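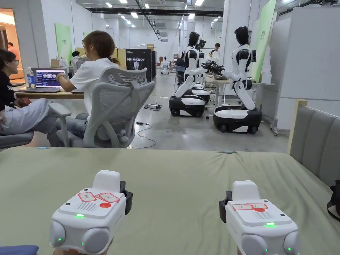 The pair of hand-held controllers over the fabric-covered surface, with the wheeled robots working at the table behind.

Visit report: Formont teaching floor
March 26, 2020

The purpose of the visit was to compare two ways of recording handling work before we commit to one for the Oslow textile cell. The first is the hand-held gripper, carried by a person with no arm attached. The second is the wheeled two-arm robot driven from a headset. Formont runs both on one long floor, so the same operators and the same items could be used for each. Boonmee Thammasiri showed us round and set up the trials. Segundo Castaño kept the timings on our side.

Floor layout

The bed station is at one end, with desks and laptops beside it for checking recordings. The wheeled robots stand further down at light work tables. Gangways are wide enough for the bases to turn. Cabling is less tidy: several runs lie on the floor between the desks and the robots, and I would want these in covers before a base is driven across them. Parts and bottles are kept on open shelving at the side.

Hand-held units

Status lights are on the front and can be read at arm's length. The units are held upright, one in each hand, and the side clips did not foul each other when the hands were brought together. I used a pair for 30 minutes. The weight is acceptable for the first half of that and noticeable in the second. A wrist strap was offered and I would take it next time.

The task was to pick up a T-shirt, lay it flat and fold it in three moves. Over 118 attempts by two operators, 80 were accepted at first check. Most rejects came from the fabric bunching under one finger before the other had closed. Small flat items were easier than expected, provided the pads came in at a low angle.
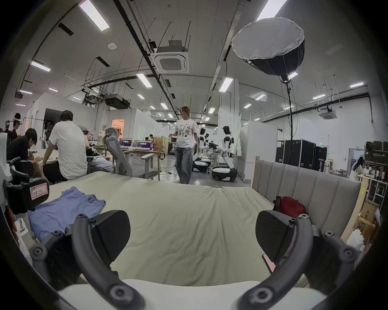

View from the gripper at the bed station: T-shirt under the left finger, red pouch against the headboard.

The finger arms are curved and held with exposed screws, so pads can be changed at the bench. Mr Thammasiri changed one pair in front of us with a single hex key. The pad surface is textured. He has also tried a smooth pad from Jatoi, which marked the fabric less but let thin cotton slide. We did not test it.

The camera on the gripper gives a wide view and takes in a good deal of the room beyond the work. Formont does not mask this. For our purposes people walking past would need to be dealt with, either by screens or in processing.

Wheeled robots

Driving through the headset took longer to learn. Mr Castaño needed most of an hour before he could place an item where he intended. Reach over the table is good. The black grippers on these robots close more slowly than the hand-held ones and give the operator no feel for how hard they are pressing, so soft items were often gripped too deep. Rigid items gave no trouble.

The controller is the Cloltell unit we already know from the October trial. The delay between hand and arm seemed shorter than before, but we had no means of measuring it on the day.

Open points

Pad life. Formont changes pads at 2,000 cycles as a matter of routine and has no wear figures beyond that.

Calibration between the left and right units. It is done at the start of each shift, and we did not see it.

Price of spare finger arms, to be sent by Mr Thammasiri.

For the textile cell I recommend the hand-held units with the textured pad, four pairs to begin with. The wheeled robot should be looked at again for the packing bench.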